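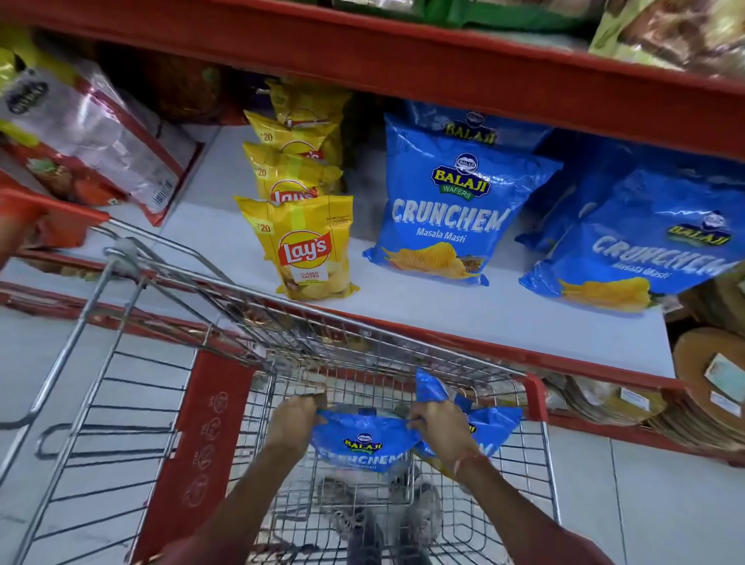

Balaji Crunchem, in the trolley.

29/10/2022

I've been doing one big shop a month since I moved out to Baltville, and it has changed how I eat more than I expected. The nearest proper supermarket is 52 km away, so I go with a list and a full esky and I don't go back for what I forgot.

Fresh stuff lasts 7 days if I'm careful. After that it's cabbage, carrots, pumpkin and whatever is in the freezer. I cook two big pots on the first weekend, usually dal and a beef stew, and freeze them flat in bags – they stack better and thaw faster. Bread I make myself now. Els Aerts gave me her starter and it's still going.

Milk was the hard one. I tried freezing it and didn't like it in tea, so it's powdered until the next trip. November's list is already on the fridge, with yeast at the top.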